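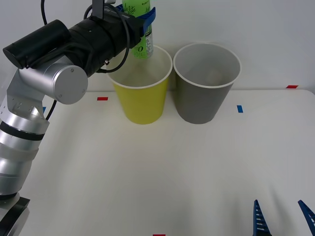
The woman who put the fizz back in Dolton

I'd been told to look for the green door behind the hardware shop, and I still walked past it twice. By the time I found it my interviewee was already on the step with a tea towel over her shoulder, laughing at me. "Everyone does that," she said. "I keep meaning to put up a sign, but then I'd have to decide what colour."

She makes soft drinks – ginger beer mostly, a lemon one in summer, and a dark, bitter thing called Atska that her grandmother used to brew in a bathtub. She asked me to leave her name out of it (her ex-boss reads everything, apparently), so I have. The business is called Hegyi, and if you've been to the Brevham market on a warm morning you've probably stood in the queue.

She didn't set out to do any of this. She spent years in payroll for a freight company and was, in her words, "pretty good at it and bored out of my skull". Then one November her hours were cut, and she had a kitchen full of ginger from a neighbour who'd gone a bit mad with his garden. Her first batch blew the lid off the laundry cupboard. "I was mopping syrup off the ceiling at two in the morning and I thought, well, at least something's happening."

I asked about the Atska, because I'd bought one on the way in and couldn't work out if I liked it. She was delighted. "You're not meant to like the first one! My grandmother said it takes seven." The recipe was never written down, so she had to ring every aunt she had left, and they all disagreed about the orange peel. It took her 56 batches to get somewhere near the flavour she remembered. One aunt still says it's wrong, but takes a dozen bottles home every time she visits, so make of that what you will.

We got onto sugar, which I'd been a bit nervous to raise. She gets asked for a diet version at nearly every market and has tried a few, and she doesn't think any of them were good enough to sell. "I've got nothing against it, my husband drinks the stuff by the litre. I just can't get the ginger to behave without sugar. It goes all thin and cross." For now she makes a half-sweet one and tells people to add plenty of ice.

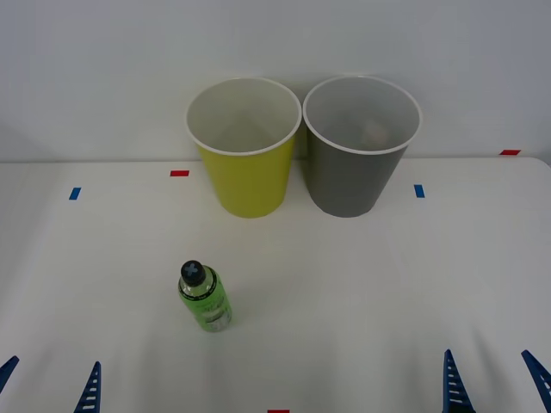
Her daughter reckons the half-sweet is the only one worth drinking, and that the full-strength ginger beer tastes like being told off. They've argued about it for years, and the daughter wins more often now that she's the one running the stall.

The stall does well. On their best day they sold 346 bottles and were packed up before lunch, which sounds lovely until you hear about the day after, when it bucketed down and they sold 7. "I sat in the van and ate a whole bag of hot chips on my own," she said. "That's the job too."

She's had offers to grow. A café group wanted her in all their fridges, but they wanted it cheaper and with a longer shelf life, and she said no after a week of not sleeping. I asked if she regrets it. There was a long gap while she fiddled with the kettle. "Some months, yeah. When the power bill comes, absolutely."

Before I left she sent me off with another Atska for the drive. That was my second, and I'm starting to come around to the orange peel. Hegyi will be back at the Brevham market for the rest of the season, down the end near the bread van – go early if you want the lemon.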